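Zeltis Workshop Notes: Servicing the Disassembly Cell

The computer disassembly cell at the Jundberg site returned to regular use on Friday, March 29, 2019, after its scheduled service. The cell takes desktop towers laid on their side with the panel removed, and its two arms work on memory modules, drives and cables. Service is due after every 500 working hours, or sooner if the grip test falls outside its limits.

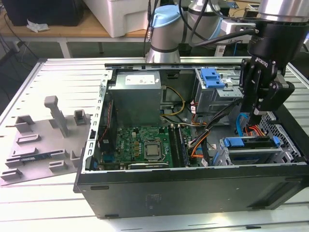
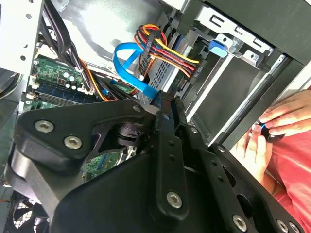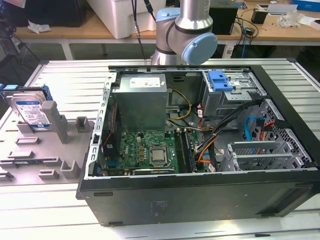 Gripper maintenance forms the longest part of the service. The finger plates are taken off, cleaned and refitted, and each bolt is tightened to the value on the Heiskanen service sheet. The wrist camera is then checked against the fixture plate. The plate must be set down to the left of the tower, as in the first and third pictures, and its tall gray post serves as the reference point for both arms. Staff are asked not to move the plate once this check has been made – even a small shift will carry over into every later placement.

The fixture itself was inspected for wear. Two blocks had worn edges and the plate was replaced from stock. The old plate has been kept for training use.

The cell was then run through 23 test cycles at reduced speed, with an operator at the bench throughout. Cable routing on the second arm was also changed, and the new route is recorded in the Zollov maintenance log under the cell number.

The next service is planned for June. Departments that wish to reserve time on the cell before then should send their requests to the workshop office, stating the model of computer and the parts to be removed.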